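철망 바구니 녹·먼지 제거하고 다시 쓰는 법 (책상 위 정리용)

작성 7/14/24

검정 철망 바구니 쓰는 분들 많죠. 가볍고 싸고 안이 다 보여서 편한데, 한철만 지나면 격자 사이에 먼지가 끼고 바닥 모서리에 뭐가 허옇게 올라옴. 버리고 새로 살까 하다가 그냥 닦아서 쓰기로 했습니다. 4월에 한 번 해보고 이번에 또 하면서 순서 적어둡니다. 급하게 쓰는 거라 말이 좀 짧아요.

준비물
- 안 쓰는 칫솔, 부드러운 걸로 2개
- 마른 극세사 천
- 주방세제 조금
- 면봉
- 못 쓰는 수건
- 고운 사포 (녹 있을 때만)
- 검정 무광 터치업 페인트 (칠 벗겨졌을 때만)
- 바닥용 얇은 펠트 패드

사포랑 페인트는 상태 보고 결정하세요. 저는 처음부터 다 꺼내놨다가 페인트는 뚜껑도 안 열었네요.

1. 비우기
안에 든 거 전부 뺍니다. 반만 빼고 닦는 건 추천 안 함. 뺀 물건은 바로 버릴 것 / 다시 넣을 것으로 나눠두면 나중에 편해요. 영수증, 다 쓴 펜, 정체 모를 케이블은 이때 정리. 케이블은 일단 꽂아보고 뭔지 모르겠으면 봉투에 따로 모아두세요. 한 달 지나도 안 찾으면 버려도 됩니다.

2. 마른 먼지 먼저
물부터 묻히면 망합니다. 먼지가 떡이 돼서 칸칸이 껴요. 바구니를 뒤집어서 바닥을 손바닥으로 툭툭 치고, 그다음 마른 칫솔로 격자 방향 따라 쓸어줍니다. 가로로 한 번 세로로 한 번. 대각선으로 문지르면 칫솔모가 자꾸 걸려서 힘만 들어요. 청소기 있으면 솔 노즐 끼워서 약하게. 세게 틀면 얇은 망은 좀 떨리더라고요.

3. 세제물로 닦기
미지근한 물에 세제 두어 방울. 많이 넣으면 헹구는 게 일입니다. 칫솔 적셔서 한 번 털고 닦으세요. 윗테두리 → 옆면 → 바닥 순서. 위에서 아래로 가야 구정물이 닦은 데로 안 흘러요.
옆면에서 바닥으로 둥글게 꺾이는 부분, 여기가 제일 더럽습니다. 물건 부스러기가 다 이쪽으로 굴러가서 쌓임. 안쪽에서 한 번, 바깥쪽에서 한 번 따로 닦아야 해요. 칫솔이 잘 안 닿으면 면봉으로.

4. 헹구고 바로 말리기
샤워기로 헹군 다음 물기를 세게 털고 수건 위에 엎어둡니다. 철사끼리 만나는 이음새에 물이 고이는데 그게 녹의 시작. 드라이기 찬바람으로 이음새만 2분 정도 쐬어주면 좋아요. 그다음 바람 통하는 데서 12시간. 겉이 말라보여도 속은 아닐 수 있으니 그냥 자기 전에 해두고 아침에 확인하는걸로.

5. 녹이 있으면
점처럼 올라온 정도면 고운 사포로 살살. 그 자리만 문지르고 주변은 건드리지 마세요. 코팅 벗겨지면 거기서 또 녹슬어요. 가루 닦아내고 페인트를 면봉에 묻혀 톡톡 찍기. 붓은 망 사이에 페인트 막이 생겨서 별로였습니다. 얇게 두 번이 두껍게 한 번보다 나음. 칠한 다음 마르는 시간은 페인트 통에 적힌 대로.
녹이 철사를 파먹어서 끊어질 것 같으면 그건 그냥 교체하세요. 끝이 날카로워서 손 다칩니다.

6. 수평 확인
다 말랐으면 평평한 책상에 올려놓고 모서리를 손가락으로 하나씩 눌러봅니다. 덜그럭거리는 쪽이 있으면 휜 거예요. 반대쪽 모서리를 잡고 살짝만 눌러서 맞춥니다. 한번에 확 누르지 말고 조금씩. 저는 급하게 누르다가 반대로 휘어서 두배로 고생했어요.
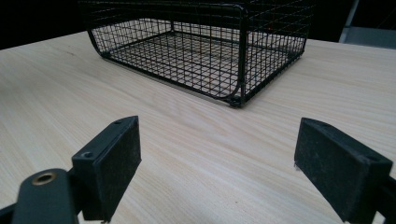
밝은 원목 상판에 올린 검정 철망 바구니. 앞쪽 모서리가 둥글게 꺾이는 부분을 잘 볼 것.

7. 패드 붙이기
밝은색 나무 상판이면 꼭 하세요. 철망 바닥은 끌 때마다 긁히고, 검정 코팅이 묻어나면 자국도 잘 보임. 펠트 패드를 작게 잘라서 책상에 닿는 부분에만 붙입니다. 크게 붙이면 망 사이로 접착면이 드러나서 거기에 먼지가 다 붙어요. 붙인 다음 손으로 꾹 누르고 하루 정도는 무거운 거 넣지 마세요.

8. 다시 채우기
철망은 작은 물건이 빠집니다. 클립, 압정, 지우개 조각 같은 거요. 바닥에 두꺼운 종이 한 장 깔면 해결. 종이 크기는 바구니 안쪽 바닥보다 조금 작게, 모서리는 가위로 둥글게 굴려주세요. 네모반듯하게 자르면 둥근 모서리에서 들떠요.
무거운 건 가운데, 자주 쓰는 건 앞쪽. 테두리 위로 물건이 올라오면 너무 많이 넣은 거니까 조금 빼기.

자주 하는 실수
- 식기세척기에 넣기: 코팅 상해요. 저는 안 합니다.
- 철수세미: 절대 안됨. 잔기스 다 남음.
- 젖은 채로 나무 책상에 올리기: 격자무늬 물자국 생길 수 있어요.
- 물티슈로만 닦기: 보풀이 망에 다 걸림. 더 지저분해집니다.

평소 관리
일주일에 한 번 마른 칫솔로 쓱 쓸어주기만 해도 세제 청소는 계절에 한 번이면 충분해요. 책상 닦을 때 바구니도 들어서 밑에 한 번 훔쳐주고요. 망 사이로 떨어진 먼지가 밑에 그대로 깔려 있습니다.

새로 살 거면 철사 굵기랑 이음새부터 보세요. 용접 자리가 매끈한 게 오래 갑니다. 서랍 안에 넣을 분은 서랍 안쪽 폭 먼저 재고 주문하시고, 테두리가 몸통보다 튀어나온 제품도 있으니 바깥 치수로 비교할 것.

책꽂이용 철망은 닦는 법이 조금 달라서 다음에 따로 올릴게요.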